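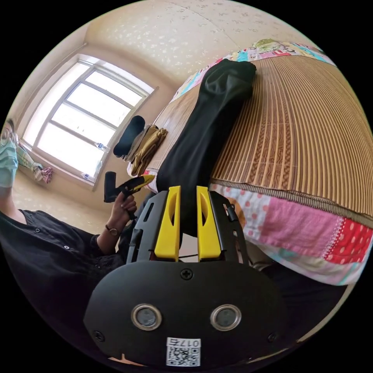
A summer sleeping mat is a thin, firm sheet of woven plant material laid over a mattress in warm weather, so that the sleeper lies on something smooth and airy in place of cloth. Mats of this kind have been familiar bedroom furniture across much of East and South-East Asia for many generations, and they are as much a part of the turning year in some homes as the heavy quilt is in winter. The commonest sorts are made of bamboo, rattan, rush or sedge. Many have narrow parallel strips in tan and light brown, crossed by darker patterned bands, with a dark brown fabric binding sewn along the edge, and it is quite usual to find one spread over a bed that is otherwise dressed in cheerful patchwork, dots and all.

Names

In English the article is sold as a summer mat, a cooling mat, a bamboo mat or simply a bed mat, and shops are not at all strict about which word goes with which material. A mat described as bamboo may well be rattan, and the other way about. The household writer Mariama Asamoah, in her fond and very thorough book Beds in Hot Weather, prefers "summer mat" for the whole family, and that is the name followed in this article.

Materials and making

Bamboo mats are made from the outer part of the cane, which is split, scraped smooth and cut into strips. These may be woven over and under one another like a basket, or laid side by side and held together with thread. Rattan is softer and bends more willingly, so a rattan mat can often be folded where a stiff bamboo one must be rolled. Rush and sedge mats are softer again and have a pleasant grassy smell when new, though it fades after a season or so.

Colour comes either from the plant itself or from heating and dyeing the strips before they are woven. Darker strips set among pale ones give the stripes and bands that many people think of as the proper look for a summer mat. The raw edges are nearly always covered, usually with a folded strip of cloth stitched down on both sides, and a good binding does a great deal to keep the ends of the strips from catching on nightclothes or scratching a bare arm.

Sizes

Mats are sold to match mattresses, but there is no single standard and it is always worth getting out the tape measure first. The maker Skadley lists a narrow mat 951 mm wide and a wider one of 1184 mm, while Pimisia will cut to order. A mat a little narrower than the mattress lies flatter than one that hangs over, as the overhanging part tends to bend down and, in time, to crack.

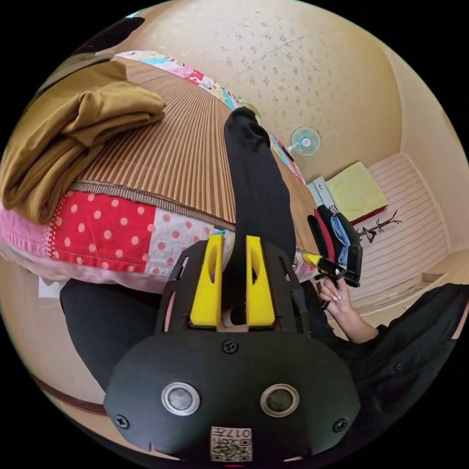

Use on the bed

The mat is generally the top layer. Underneath there may be a fitted sheet, a thin quilt or the bare mattress cover, according to taste, and plenty of families leave the ordinary bedding in place and let it show round the sides. A quilt below gives a softer bed and helps stop the mat sliding about. A light blanket or cotton sheet is kept to hand for the small hours, when even a warm room can turn chilly towards morning.

Children's beds are dressed in much the same way, only with livelier cloth. Delali Bonsu, who wrote about nursery furnishings in Gidey, noted how often a plain old mat was handed down from one child to the next while the blankets beneath it changed with the fashions, from flowers to trains to animals. 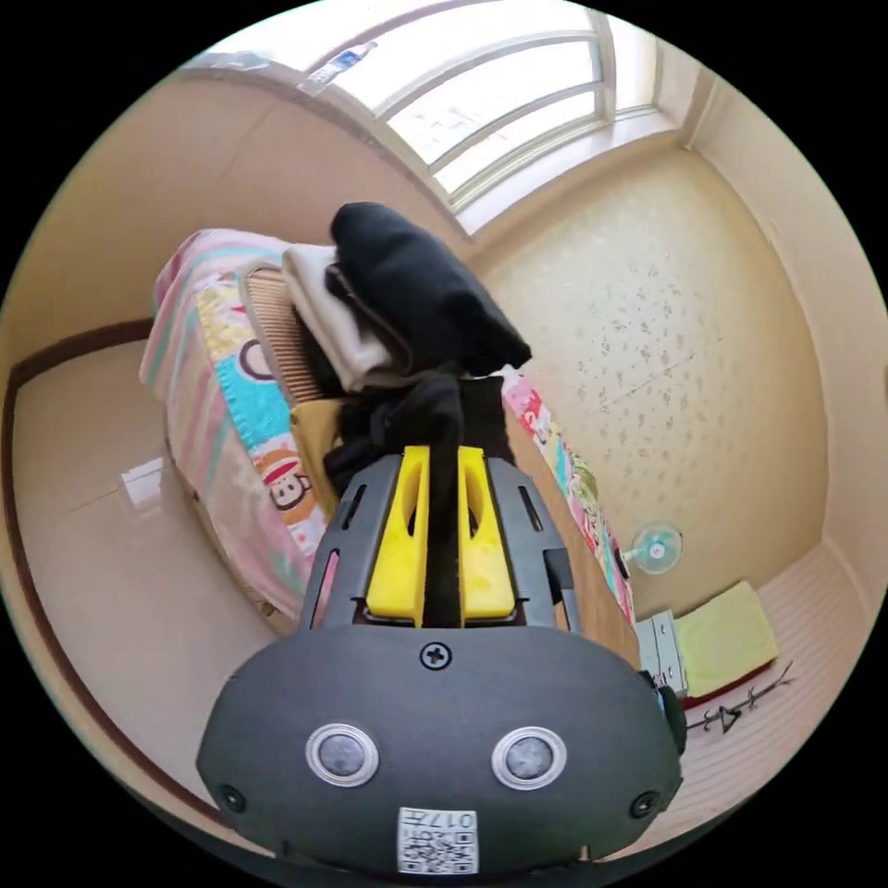 A mostly pale pink children's blanket with cartoon monkeys, and a woven tan mat on the bed.

Care

Daily care is a matter of a wipe with a well wrung cloth, going along the strips and not across them. Soap is used sparingly, if at all. The mat should then be left to dry completely in moving air before anyone lies on it or puts anything on top, and a shady spot is kinder to it than strong sun, which makes the strips brittle. Small things such as socks are easily left lying on a bed, so it pays to clear everything off before wiping.

A new bamboo mat may have a few rough places. The old method, still a very good one, is to rub a folded towel slowly over the whole surface and see where it snags, then smooth those spots with fine sandpaper.

Storage

At the end of the season the mat is wiped, dried and rolled with the smooth side outwards, or folded if it is of a kind that allows it. Cotton bags are better than plastic ones. Kwame Odoi's advice, often repeated, is to take the roll out once in January and let it breathe for an afternoon.

See also

Patchwork quilt
Rush matting
Bed linen
Rattan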